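Garba (home-built robot)
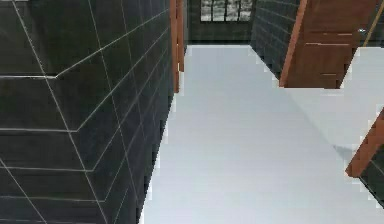 Ibrahim Aliyu

Garba is a small wheeled indoor robot designed and built in a shared workshop in Midton. It is meant to drive by itself along corridors and through open doorways, carrying a light load such as tools or mail. Most of its driving software was written and tested in simulation before the chassis was finished, using a modeled corridor with dark tiled walls, a pale floor and wooden doors. The robot is also known in the workshop by the name of its base plate design, the Jurkville frame, although the two are separate projects.

Background

The project was started by Hamish Ruawai, who had built a line-following cart and wanted a machine that did not need tape on the floor. Work began in April. The first plan called for a ready-made base, but the one he wanted was out of stock and the build moved to a base cut in the workshop. Ibrahim Aliyu joined to write the navigation code and later took over the simulator.

Parts were bought a few at a time. The total cost at the time of the first full drive was 1287 dollars, including two motor controllers that were damaged by a wiring mistake and replaced. The onboard computer was the most expensive single item, followed by the battery.

Chassis and drive

The base is a round plate with two driven wheels on a center line and a caster at the back. Early versions had a second caster at the front, which lifted the driven wheels when the robot crossed a door sill. Removing it solved the problem but made the robot tip forward under hard braking, so the battery was moved toward the rear.

The loaded robot weighs nine kilograms. Each wheel has its own geared motor with an encoder, and turning is done by running the wheels at different speeds. A bumper strip runs around the front half of the base and cuts power to the motors when pressed. The strip is wired directly to the motor supply and works even if the computer has stopped responding.

A flat deck sits on four posts above the electronics. Several kinds of tray have been tried on it. The current tray has a raised lip and lifts off without tools.

Sensing

Garba uses one forward-facing camera and a set of short-range distance sensors spaced along the bumper. The wheel encoders give an estimate of distance traveled, which drifts over longer runs and is corrected from the camera when a known doorway comes into view.

The camera is mounted low. This was a choice made for stability, and it has drawbacks. From a low position a pale floor takes up much of the view, and a smooth floor offers few points to track. The line where the floor meets the wall is therefore the main thing the software looks for. Door frames are the next most useful, as their upright edges and different color stand out against dark tile.

Simulation

The simulator is called Zoddale. It is a plain corridor program put together from free software parts, with one main map. The corridor ends in a tiled back wall with a window of four panes set high in it. The side walls are covered in large charcoal-colored tiles with light grout, and there are doorways with orange-brown wooden frames. A side area opens off the right of the corridor, and one outside corner of the left wall stands close to the route.

Rendering is kept simple so that the program can run on an older laptop. Edges are not smoothed, and the bottom of each wall shows as a row of small steps against the floor. This caused trouble at first, when the edge finder treated the steps as many short lines pointing in different directions. A blur was added ahead of the edge finder, and the same setting was later kept on the real robot.

The grout lines were a second source of error. On a wall running away from the camera they slant toward the far end of the corridor, much as the base of the wall does, and the software sometimes followed a grout line instead of the floor edge. Aliyu changed the rule so that a line counts as a floor edge only if there is pale floor directly under it.

Outside corners were handled last. Grout bands change direction sharply at such a corner, and the robot now uses that bend as a sign that the wall has ended – it slows down and waits for a distance reading before it turns.

Testing

A standard test set of 141 simulated runs is used whenever the navigation code changes. Each run starts from a different position and heading, and the robot must reach the far end of the corridor without touching a wall. Runs are started in the evening and the results read the next day. A change is accepted only if it does no worse than the version before it.

Tests on the real machine take place in the workshop hallway on Monday evenings. The hallway has painted walls and no tile, so the grout rule plays little part there. The most common fault on the real robot has been wheel slip on the entrance mat, which throws off the distance estimate. Reflections from the floor have also been a problem late in the day, and the camera exposure is now fixed by hand at the start of each session.

Known limits

Garba cannot open doors and treats a closed door as a wall. It does not detect glass well. Stairs going down are not detected by any sensor, and the robot is used only on level floors without them. Battery life is nearly two hours with an empty tray.

Later versions

A second base is being cut from the same pattern with larger wheels. Ruawai has also tested a taller camera post – the wiring for it is in place on the present robot, but the post itself shook too much at speed and was taken off. Zoddale now includes an option to raise the camera, and the standard runs are being repeated at that height.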